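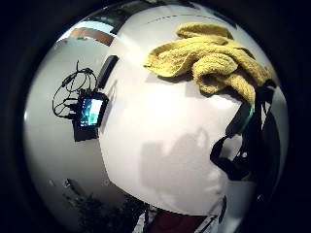

Fig. 1. Wide-angle view from the hand-held gripper, with the yellow towel at the upper right.

Search this course
Go

Introduction to Robot Learning, Laboratory Part
Handout: Recording demonstrations for the wiping task
Prepared by Mirela Trindade. Laboratory supervisor: Zdislava Ďurica.
Room 1209

Purpose of the session

In the lectures we spoke about policies which learn from examples. In this session you produce the examples yourselves. Each group records demonstrations of one simple task: take the cloth, wipe the marked area of the table, and put the cloth back. The recordings will be used in May, when we train the first policy on the Henare arm.

Please read the whole handout before you come. The time in the laboratory is short and we prefer to spend it on recording.

1. The two views

We work with a view that moves together with the hand and a view that stays fixed. They answer different questions.

The moving view shows what is near the fingers. It has a very wide angle, and for this reason straight lines become curved. In Fig. 1 the white surface looks almost like a part of a ball. Do not try to correct this by holding the tool differently. The curvature is a property of the lens, and we remove it later with the calibration file, or we leave it and let the network learn with it. We will compare both choices in the exercise.

Please observe also the dark ring on the border of Fig. 1. The pixels in the ring carry very little information. In your preprocessing script you should mask them before you compute the mean brightness, otherwise the mean will be too low.

The fixed view shows the hand in relation to the table. We use it mainly to check the pose of the tool and to find mistakes in the recording.

2. The marker cube

The pose of the tool is estimated from square markers. One marker is enough to obtain a pose, but with a single flat marker the estimate can jump between two solutions when the marker is seen from the front. When two faces of the cube are visible together, the estimate is much more stable.
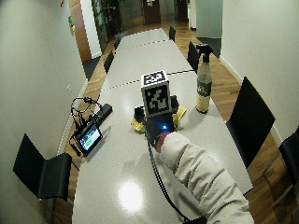

Fig. 2. Fixed view of the table. The front and top markers of the cube are both visible.

In Fig. 2 the arm comes from the lower right and the cube faces the camera. This is a good position for the body. If you lean over the table, your head or your shoulder can hide the cube, and the pose is missing for these images. A gap shorter than 10 images is filled by interpolation. With a longer gap, the demonstration is rejected.

A large sleeve can also cover a marker when the arm is crossed in front of the body. Check this in the first recording of your group.

3. Before you record

Run the Istitz calibration program and save the file under the name of your group.
Look at the display and confirm that the image is alive.
Lay the cables so that they do not cross the area which will be wiped.
Put the cloth in its start position. Change this position a little between demonstrations.
Leave the spray bottle standing at the side. It is not part of the task this time, but it should be visible to the policy as a thing to avoid.

4. During the recording

Move slower than you would wipe at home. Fast motion makes the markers blurred, and then they are not detected. Close the fingers completely on the cloth before you lift it. If the cloth falls, do not stop the recording. Pick it up again and continue, and write "recovery" in the log. Such examples are useful for us.

Every group must deliver 80 accepted demonstrations. You should plan for more, as a part of them will be rejected. Change the operator regularly, so that the data does not contain the habits of one person only.

5. What to hand in

The recordings, the calibration file and the log go to the Flarkex folder of the course by Sat 8 March. Add a report of 2 pages in which you answer the following:

How many demonstrations were rejected, and for which reasons?
In which parts of the motion was the pose least reliable?
Would you mount the cube in another place on the tool? Make a drawing.

Questions about the software should be sent to Mirela Trindade. For access to the room please write to Zdislava Ďurica.

2 comments
Share this page

Contact | Zenance Course Pages | Back to top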